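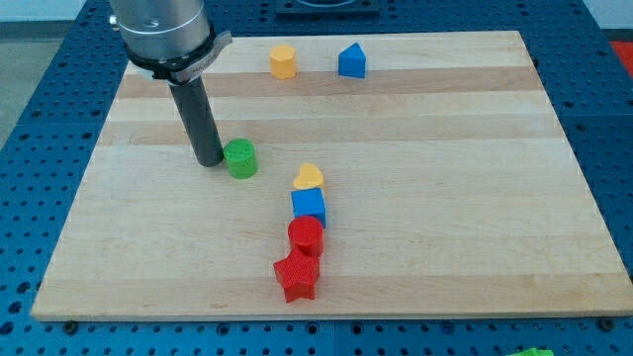
Redley bypass secateurs: long-term review

Posted 23rd July by Henrike Thiele | Hand tools, Pruning

The Redley is a conventional bypass secateur with a carbon steel blade, forged alloy handles and a replaceable volute spring. I bought the pair reviewed at full price from Covholm and have used it for two winters on roses, a hedge of rosemary and 23 espaliered apples.

Cutting capacity is stated as 23 mm. In green apple wood the blade closes cleanly at that diameter. In dead wood I would stop well short of it, as the blade begins to deflect away from the hook and leaves a torn edge on the underside of the cut.

Edge retention is good. I touch up the bevel with a fine diamond file after nearly 60 minutes of continuous work. The factory bevel was uneven towards the tip and took two sessions to correct.

The pivot bolt is held by a toothed locking plate. Adjustment is in coarse steps - one notch is slightly loose, the next slightly stiff. My old pair, bought in 1985, has a plain locknut and can be set more finely.

The sap groove clogs with rosemary resin. Methylated spirits clears it. The handle coating has worn through at the thumb, with no effect on grip.

Left-handed version: not offered. Cherry Mae Layug, who prunes left-handed, tried mine and found the cut line hidden behind the hook.

Spares: blade, spring and bolt are stocked. The catch is not sold separately.

Rating: 4 out of 5

Filed under: secateurs, winter pruning, Redley
Next review: Clarero folding saw, August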